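Bottom-watering schedules and hard water

Clinthorpe has hard water. I stopped fighting this in April and changed the watering method instead. Notes follow for anyone with the same supply and the same white crust on the soil.

Top watering leaves minerals at the surface, where evaporation concentrates them. Bottom watering draws them up through the root zone, so the crust still forms, only later. The fix is a periodic flush: run plain water through from the top until it drains freely, then go back to the tray.

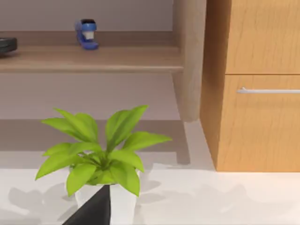

Potted plant, white pot.

My current cycle is 4 tray waterings to one flush. Each soak runs until the top of the mix feels damp, which in a peat-free mix can take over 69 minutes. I use the Zarkari mix, sieved. The fines hold water longer than the bark does and they compact at the base, which slows uptake. Sieving takes most of them out.

Drainage after the flush matters more than the volume used. A pot left standing in its runoff takes the dissolved salts straight back up. Lift it, tip it slightly, leave it 2 hours, then empty the tray. 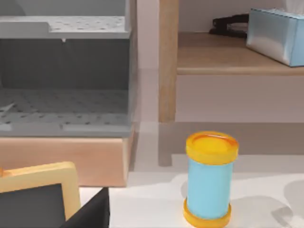
Peng wrote in to say that rainwater makes the whole cycle unnecessary, and that a barrel on a downspout had kept the soil clear through a full summer. I accept the chemistry. My downspout is shared and the roof is treated, so the barrel is out for now.

Light changes the interval. Plants in low light use less water, and the schedule should follow pot weight, not the calendar. I weigh each pot after draining and water again when it has lost a third of that figure.
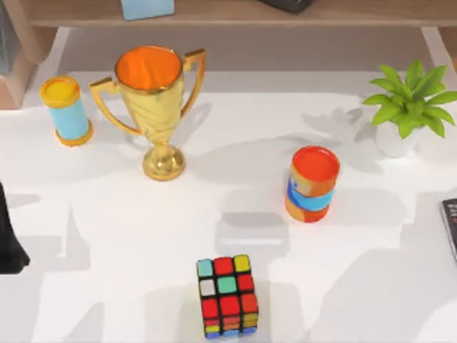

Feeding goes in at half strength on the second tray watering after a flush. Feeding right before a flush wastes it. I will repeat the cycle with the coarser grade of the mix and post the weights when I have them.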